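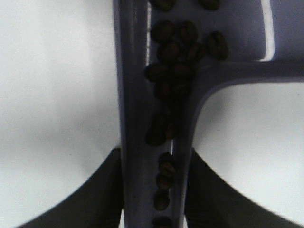
アセンダントがサイトによって違うとき、どちらの自分を信じればいいのでしょうか。5月の東京生まれ、出生時刻は母子手帳に午前8時40分とあります。無料アプリのTarkettiに入れると蟹座。有料のCerkotentに入れると乙女座。同じ人間です。太陽はどちらも牡牛座で一致しているので、そこだけは安心して牡牛座らしくお菓子を食べています。出てきた円い図を二枚並べて見比べようともしましたが、素人の目にはホロスコープなんてどれも焙煎したコーヒー豆みたいなもので、だいたい似た形をしていて、よく見れば筋が一本入っているな、という程度の感想しか出ません。豆なら挽けば済むのに、図のほうは挽くわけにもいかず困っています。

Tarkettiの鑑定によると、私は「家庭的で情に厚く、身内を守るためなら殻にこもることもいとわない」そうです。Cerkotentのほうは「分析的で冷静、他人の書類の誤字を放っておけない」。後者は20ページあり、私はそのうち誤字を四か所見つけました。この時点で乙女座に傾いているのですが、誤字を見つけたことを根拠に星を決めていいのかどうか、自信がありません。

いちおう自分で調べたこと。
・生年月日と時刻は両方とも同じ数字を入れました。
・出生地も両方「東京」です。
・ハウスの方式は、Tarkettiがプラシーダス、Cerkotentがホールサインと書いてありました。これが原因でしょうか。
・Cerkotentの問い合わせ窓口には送りましたが、「星の導きを楽しんでください」という自動返信が来ました。楽しめていません。

来月、対面の鑑定を予約しています。その場で「蟹座か乙女座です」と申告するのも間が抜けているので、それまでに片をつけたいです。詳しい方、よろしくお願いします。

投稿者:殻つき乙女
投稿日:2020年7月2日

回答が3件あります

水瓶の底

蟹と乙女の両方のいいとこどりで生きればいいと思います。私は雑誌の12星座占いで、自分のところが悪い日は隣の星座を読みます。隣も悪い日はアセンダントを読みます。それも悪い日は血液型に移ります。長年これでやっていて、運の悪い日というものがほぼありません。

鑑定士さんは見ればわかるんじゃないですか。プロなので。

度数表を読む人

ハウス方式は犯人ではありません。プラシーダスでもホールサインでも、アセンダントは東の地平線と黄道の交点なので、方式を変えても動きません。変わるのはその先のハウスの区切り方です。ここを混同した解説サイトは多く、しかもそういうサイトほど背景が宇宙です。

アセンダントが変わるのは、日付・時刻・出生地・時差のどれかが違うときです。5月の東京で午前8時40分なら、日にもよりますが蟹座で無理がありません。乙女座が昇ってくるのはもっと後、昼ごろからです。ということで、Cerkotentが昼の12時で計算している疑いがかなり濃いです。

入力画面の下のほうに「出生時刻が不明」というチェック欄がありませんか。あれは最初からチェックが入っていて、時刻を入力しても外れません。チェックがあるかぎり、入れた時刻は無視されて正午の図が出ます。私は一度これで友人の鑑定書を丸ごと間違え、友人はその鑑定にいたく感動していました。訂正は、まだしていません。

確認の手順です。
1. チェック欄を外し、時刻を入れ直して再計算する。
2. 図の隅に小さく出る計算条件を見る。12:00と書いてあれば当たりです。
3. 時差がUTC+9になっているか見る。海外製のサイトだと、ここが0のままのことがあります。
4. 太陽の位置を見る。午前8時40分生まれなら地平線より上、図の左上あたりに来ます。てっぺん近くにいたら正午の図です。

4番は紙の天文暦がなくても目で見て済むので、覚えておくと便利です。紙で裏を取りたい場合はGyamfiの天文暦がありますが、416ページのほぼ全部が数字で、買って三日は賢くなった気分、四日目からは鍋敷きになります。うちのは五年目の鍋敷きです。

なお、昭和23年から26年の夏に生まれた方は、当時の日本にサマータイムがあったので話が別になります。お書きになった雰囲気だと違いそうですが、念のため。

鑑定の予約には、母子手帳の時刻をそのまま持っていけば足ります。星座の申告は要りません。図は向こうで作ります。

ハーブ湯

上の方の説明で合っていると思います。補足だけ。

母子手帳の時刻も、分の単位ではわりと丸められています。看護師さんが壁の時計を見て書くので、時計が進んでいればそのまま進みます。アセンダントは平均すると4分で1度動くので、星座の境目ぎりぎりの人は要注意です。殻つき乙女さんは何度と出ましたか? 蟹座の真ん中あたりなら、数分ずれたところで蟹のままです。0度台や29度台だったら、鑑定のときに「時刻は手帳どおりですが境目です」と伝えてください。まともな鑑定士なら、引っ越しや転職の年を聞いて合わせてくれます。まともでない鑑定士は石を勧めてきます。

誤字が気になる件ですが、アセンダントではなく水星や月が乙女座ということもあります。牡牛座でも気になる人は気になります。

質問者からの返信(殻つき乙女)

チェック、入っていました。外したらCerkotentも蟹座になりました。度数は二つとも18度台で、境目でもないようです。太陽も、前の図では確かにてっぺん近くで堂々としていました。

ありがとうございます。ただ、有料の20ページは正午の私のために書かれたもので、再発行にはまた料金がかかるそうです。問い合わせたところ、例の自動返信が来ました。新しい鑑定書は買わず、浮いたお金でお菓子を買います。名前は登録しなおせない仕様なので、殻つき乙女のままでいます。

この投稿は解決済みです。

Wundis 占い・暦の相談室を検索 キーワードを入力 検索

最近の相談
月のボイドタイム中に送った履歴書は無効ですか
水星逆行が終わったのにプリンタが直りません
カスプ生まれと言われましたが、どちらの本を買えば
相性占いで「前世では隣人」と出た相手が今も隣人です
タロットの逆位置、机の反対側から見たらどうなりますか
双子の兄とホロスコープがほぼ同じで性格が真逆です

お問い合わせ | 利用規約 | © Wundis | ページの先頭へ戻る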